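FOR RELEASE February 22, 2023

**Drundlow opens sign-up for Sorkura, a 9 week course on handling anger at home**

CURKORSIDE — Drundlow, the relationship skills center on the east side of town, is opening sign-up today for Sorkura. Nine weeks, one evening a week, small groups. Starts in March. For couples, parents, grown kids who can't get through a phone call with mom without hanging up. Anybody who fights more than they want to.

Sorkura is a class and not therapy. No diagnosis, no digging through childhood unless you bring it up. Each session runs two hours with a break in the middle. First hour is a skill and some practice. Second hour is talk, and you can pass if you don't feel like it.

There are 200 places for the spring. Last fall's pilot filled up and had a long waiting list, so Drundlow is suggesting people call early. Evening groups usually go first.
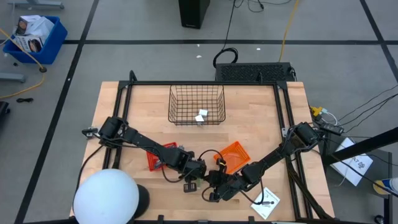
*Two robot arms over a wooden tabletop.*

**What the course covers**

- Noticing the early signs. Tight jaw, fast talking, that hot feeling in the neck
- Taking a time out without slamming a door — and coming back when you said you would
- Saying what you want in one plain sentence
- Listening when you think the other person is dead wrong
- Old fights that keep coming back. Money, in-laws, dishes, who drives
- Apologies, including the ones that make things worse
- Arguing by text, and when to put the phone down

The time out piece gets two full sessions. In the pilot it was the part people asked to do over. Most had tried walking away from a fight before and had it blow up, usually becuase the other person took it as being ditched. Sorkura has couples agree ahead of time on a word, a length of time and a place to meet back up. Then they practice on something small. Who left the porch light on, that kind of thing. Bigger topics wait until week five.

"We're not trying to get people to never be mad," Drundlow said in a statement. "Mad is fine. We want folks to be able to be mad at the kitchen table and still eat dinner there."

**The workbook**

Everybody in the course gets a workbook, printed, spiral bound, yours to keep. Short pages on purpose. There's a log for the week's arguments with room for what set it off, what you did, what you'd try next time. Partners each get their own and don't have to show it. Drundlow printed 2000 copies, and the extra ones will go to libraries, churches and school counselors around Curkorside who ask for them. Free while they last.

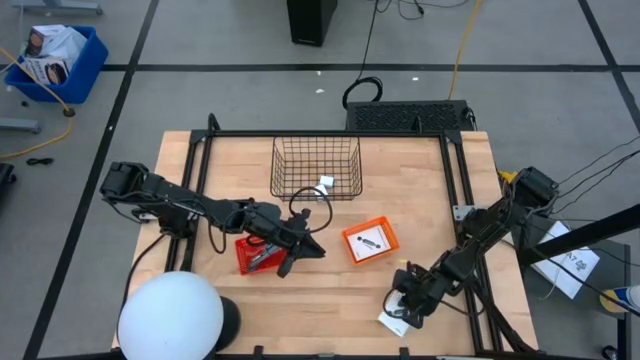

Workbooks can be picked up at the front desk starting the first week of March, weekdays only. Groups wanting a full box should call ahead so staff can set one aside. A large print version is in the works, no date yet. Spanish version to follow after that.

**Cost and how to sign up**

The full course is $200 per household, not per person. That covers up to two adults. Teens 15 and up can come along with a parent at no extra charge, but please say so when you sign up so the groups can be balanced. Payment plans are available and there's a reduced rate, no paperwork needed, just ask. Child care on site for the early evening groups. Bring a snack for little ones.

You don't need a partner to come. You don't need your partner to agree to come either. In the pilot plenty of people showed up on their own and did fine.

Sign up by phone or at the front desk. Online sign-up is being fixed and should be back next week. If you filled out the online form last week and didn't hear back, please call — some of those did not go thru.

Missed sessions can be made up in another group the same week if there's a chair open. After three misses Drundlow will ask you to wait for the next round.

**A note on safety**

Sorkura is not meant for homes where somebody is being hurt or is afraid of being hurt. Everyone who signs up gets a short private phone call first, one person at a time. If the course isn't a good fit, staff will help find something that is. Anyone in danger right now should call 911.

**About Drundlow**

Drundlow teaches everyday relationship skills to adults and families in Curkorside. Classes in communication, stepfamily life, caring for aging parents and now anger. Open weekdays and most evenings.

Press questions: call the front desk and ask for the press line. Interviews by phone or in person, mornings are best. Sample workbook pages on request.

###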